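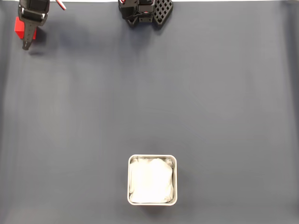

Two grippers, a red cube and a small square tin with something white in it.

The Mulder two-arm kit arrived in July, and I have since become a man with opinions about cubes. The brochure from Granside promises "household help from day one". Day one I spent looking for a hex key.

I should say that I like the thing. The arms are sturdy, the instructions were written by somebody who had met a beginner, and when I rang the support line Ilham Lumenta answered in person and knew which screw I meant. Few of my kitchen appliances can claim as much.

My quarrel is with the word "help". You teach the arms a job by showing them, patiently, over and over. The manual suggests 21 goes for a simple pick and place. By the eighteenth I could have put away every cube in Botholm by hand and still had time to wash up.

Morag Baxter, who bought the same kit, tells me I'm missing the point. She says it's a hobby, like model trains, and who ever complained that a model train didn't get them to Cindbridge? Fair enough. But model trains aren't sold to people as a commute.

So sell it as a hobby, Granside. Put "6 weeks of happy fiddling" on the box and I'd pay the same money with a better temper. I might even stop muttering about the service plan, which runs for three years and covers everything except the fingertips, the only part I've worn out.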